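How a Robot Arm Gets Ready to Work on a Computer

Last updated 6 November 2025

Old computers are full of parts that can be used again. A memory stick from one machine may fit another. A hard drive can be wiped and given a new job. Taking these parts out by hand is slow, so some workshops are teaching robot arms to help.

At the Worku repair shop in Flumstead, one robot arm works at a metal bench. It can't start until a person has set everything up. The person who does that is Su-bin Yeon, and the job takes her 80 minutes when nothing goes wrong.

Starting with the bench

The bench top is made of long metal rails with gaps between them. The gaps are useful. Bolts can slide along them, so a part of the setup can be moved a little and then locked down tight. Small screws can also fall through the gaps, so Su-bin checks the floor with a flashlight before she does anything else.

A robot arm remembers places. If it learned that a part sits in one exact spot, it will go back to that spot even when the part has moved. That is why things on the bench must stay where they were put.

The parts holder

Next comes the parts holder. It is a gray tray made on a 3D printer, with slots and posts in different sizes. Each slot fits one kind of part. A hard drive stands up in a tall slot. A processor, the chip that does most of a computer's thinking, lies flat in a shallow one. A memory stick rests between two posts.

The first tray Su-bin printed was too tight, and the hard drive got stuck in it. She made the slot a tiny bit wider and printed it again. The tray used now is version 13.

Checking the gripper

The gripper is the robot's hand. It has fingers that move toward each other in a straight line, the way you might close a book between your palms. Before each job, Su-bin does these checks:

- Wipe the fingers with a clean cloth. Dust makes them slippery.
- Open and close the gripper and listen for scraping.
- Look at the cable on the arm. It needs enough slack to bend, but it must not catch on anything.
- Wiggle the bracket on the wrist. If it moves, tighten the screws.

In October the scraping sound did come. A grain of grit had worked its way in beside one finger. Su-bin switched off the power, took the finger off, brushed out the grit and put everything back. Then she had to teach the arm its places again, all 71 of them - even a very small change at the fingertip can make it miss.

Teaching a place

To teach the arm a place, Su-bin moves it slowly until the fingers are just where she wants them. Then she saves that spot. Later the arm can move from one saved spot to the next by itself.

The tricky places are inside the computer case. There are cables in there, and metal edges, and parts that stick up. So the arm always goes in from above, stops a little way over the part, and only then moves down slowly.

The log book

Every job goes into a log book. The arm has done 1460 jobs so far, and the book says when each part of it was last cleaned or replaced. The people at the Turkorton workshop, who have the same kind of arm, keep a book too, and the two shops swap notes.

Words to know

Gripper: the part of a robot that holds things.
Motherboard: the large flat board that a computer's other parts plug into.
Heatsink: a block with metal fins that carries heat away from a chip.

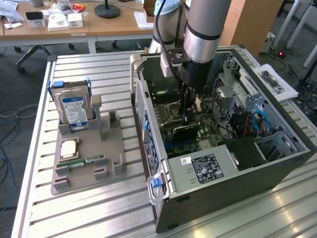 The gripper points down into an open computer case. The parts holder is on the left.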